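Flurkunix Support – Automation Desk
Ticket type: Fault, non-injury
Cell: Hanness, two-arm key hanging station
Priority: Medium
Status: Open, awaiting supplier

Summary
The left arm releases the key before its ring has seated on the hook. The key drops to the floor and the task controller still records the placement as complete. The fault affects the first hook more often than any other.

Reported behaviour
In a run of 1,000 placements the controller logged 990 as successful. A manual check of the same run found more than 20 keys on the floor. The success figure from this cell should therefore not be relied upon until the ticket is closed.

Log
08:10 Fault reported by the operating team. Cell placed in reduced speed mode.
08:45 Gripper fingers on the left arm inspected. No damage found. Fingers cleaned and refitted.
09:30 Hook positions taught again. Error at the first hook reduced but still present.
11:15 Force threshold for release raised. The arm now waits longer at the hook, and on two attempts it pushed against the panel and triggered a protective stop. Threshold returned to its former value.
13:40 Test of 200 placements with the tag removed from the key. No drops. The fault appears to be linked to the swing of the tag, which alters the force reading at the wrist.
14:20 Findings sent to Nedano with the wrist force records. Reference copied to Hassanpour as integrator.

Interim measures
Operators must not reach in to recover a dropped key while either arm is powered. The stop must be pressed first – a paused programme is not sufficient. Placements are to be confirmed by eye and entered by hand.

Outstanding
Nedano to advise whether the force signal can be filtered without slowing the release. The right arm stays in the cell programme and its settings are unchanged. 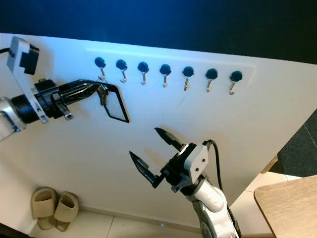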